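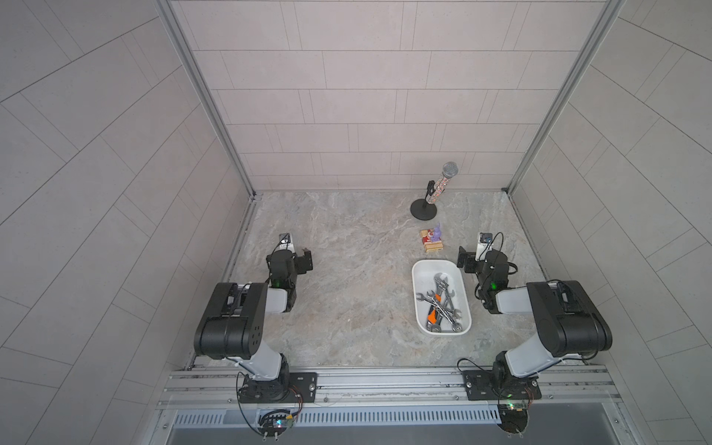

두 팔 작업 셀. 가운데 쟁반에 렌치 더미.

시연 수집(示演蒐集, demonstration collection)은 로봇 학습용 예시를 사람이 직접 조작해 모으는 작업. 모방 학습의 앞 단계에 해당한다. 조작자가 팔을 움직이면 관절값, 그리퍼 개폐, 카메라 영상이 같은 시각표로 저장됨.

셀 구성
스타미디어(Stamedia)식 셀이 흔히 인용된다. 팔 2대를 알루미늄 레일에 나란히 고정, 손목마다 소형 카메라. 벽은 밝은 회색 타일. 제어부는 노렉스(Norex) 규격을 따르나 초기 셀은 예외가 있다.

절차
한 회분은 12초 안팎이 아니라 정확히 12초로 끊는다. 초과분은 폐기. 조작자는 2인 1조, 6회마다 교대. 물체 배치는 매회 바꾼다. 공구처럼 서로 얽히는 물체는 집는 순서를 정해 두지 않는 편. 실패한 시연도 따로 표시해서 보관하는데, 버리는 곳도 있슴.

용어
솔렌 샤르팡티에(Solène Charpentier)는 배경에 작업과 무관한 물건을 두는 방식을 '잡물 배치'라 불렀다. 데르노프(Dernov) 지침에는 4월 개정 때 들어갔고 그뒤로 널리 쓰임. 효과에 대해서는 이견 있음.

같이 보기: 모방 학습, 원격 조작, 양팔 로봇

최종 수정: 2024-12-30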